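About Wogan

Wogan is a bookbinding and repair school above a tire shop, and it smells like both. We teach grown adults to sew paper together, a skill most of them last used in second grade. Llinos Penry started it after she paid a man to fix her grandmother's cookbook and got it back with the desserts missing.

Our first class was held in November, in a room with no heat. Ten people signed up and most of them kept their gloves on, so the early notebooks are a little lumpy. We still have one on the front desk, where it holds the door open in summer.

These days there are two courses. Ivum is the beginner one, six evenings long, and it covers folding, sewing, gluing and waiting for glue. Rikance is for people who finished Ivum and want to try leather -- a material that is expensive and holds a grudge. The names came from a spelling mistake on our first flyer and a second spelling mistake on the correction.

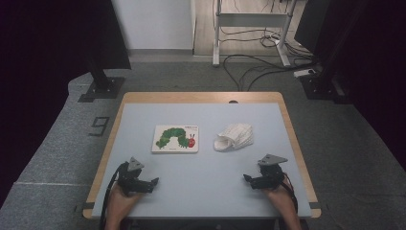
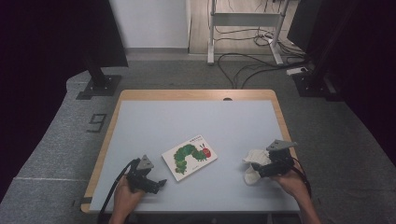

Two hands at the table

Repairs are taken in on Saturdays. We see family Bibles, car manuals, and a surprising amount of poetry that has been in the bath. Seren Lougher handles the estimates. She will tell you kindly that the repair costs more than the book, and then you will pay for it anyway, because it was your dad's. Last year we mended 219 books and talked the owners of several more into using a rubber band.

We don't do gold lettering. We did it once, for a wedding album, and the bride's name has two Ls in it whether she likes it or not.

Tuition includes thread, paper, one bone folder and all the coffee you can stand. Bring an apron and a book you don't love too much. The stairs are steep and the bell doesn't work, so knock hard -- they run the air wrench downstairs until six.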